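Ticket 383 - Low hot water pressure, 2nd floor, Maltgate
Status: open (waiting on part)
Raised by: Celeste Valdebenito
Assigned: Baltasar Cabral
Opened: 7/6/18

Original report
Hot tap on the 2nd floor down to a dribble. Cold is fine. Kitchen on the same floor also bad on hot but not as bad. Started after the water was off for the meter swap. Please can someone look before Monday, we have people in all week. Celeste

09:40 BC
On site. Cold side full bore at basin and kitchen. Hot runs ok for a few seconds then drops right off. Same at both. So not the tap, or not only the tap.

10:05 BC
Cylinder stat reads 60, fine. Gate valve on the cold feed to cylinder was only part open, somebody has shut it for the meter job and not wound it all the way back. Opened fully. Kitchen hot much better straight away. Basin hot still poor.

10:20 BC
Took the flexi off the basin hot. Good flow into bucket, so supply up to the isolator is fine. Flexi itself clear, blew through it. That leaves the tap. Lucero mixer, older type with the little mesh strainer in the tail. Strainer full of grit and bits of green scale. Cleaned and refitted.

10:45 BC
Better but not right. Timed a one litre jug, cold 9 seconds, hot 39. Should be near enough the same. Cartridge next.

11:10 BC
Cartridge out. Seal on the hot port has rolled over and is half blocking the hole. Tried seating it back by hand, rolls again as soon as you turn the lever. Needs a new one. None on the van. Stukdale have the 40 mm but ours is the 35, do not let them send the 40 again, thats what happened on the 3rd floor.

11:30 CV
Can they still use the basin over the weekend?

11:35 BC
Yes. Cold is normal, hot is slow but works. Isolator left fully open. Dont force the lever over to hot, it will chew the seal up worse.

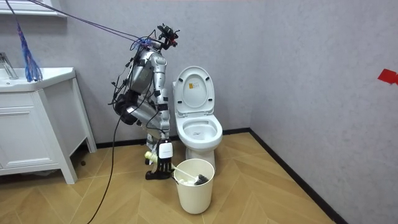 11:50 BC
Rang Stukdale. 35 mm cartridge is special order through Famier now, nearly a week. Asked for two so we have a spare. Order ref ends 175. Collect, dont have it posted, post room lost the last lot.

13:15 CV
Approved both. Can you also check the other floors while you're here? If the grit got into this one it's probably in the rest.

14:20 BC
Ground and 1st checked. Strainers had a bit in, nothing like the 2nd. Cleaned anyway. 3rd floor has the newer taps, no strainer, flow good hot and cold. Flushed the hot on every floor untill it ran clear.

14:30 BC
To do
- fit cartridge on 2nd when it lands, redo the jug test and put the time on here
- tag on cylinder gate valve saying leave fully open
- ask the meter people if they flushed through after, bet they didnt
- new fibre washer for the flexi, the old one went back on but its flat

14:40 CV
Thanks. Leaving this open, will ring you when Stukdale call.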